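The table came home in July, strapped into Gifty's van with 2 blankets and a lot of optimism. I had measured the doorway. I had not measured the stairs.

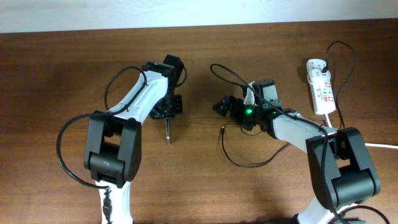 Oiling it was my job, and I put it off for 12 days while eating over the sink like a raccoon. Tshepo thinks we should have bought something pale. I like the reddish-brown grain, especially against the white wall, and he can sit on the floor if it bothers him. Chairs are next month's fight.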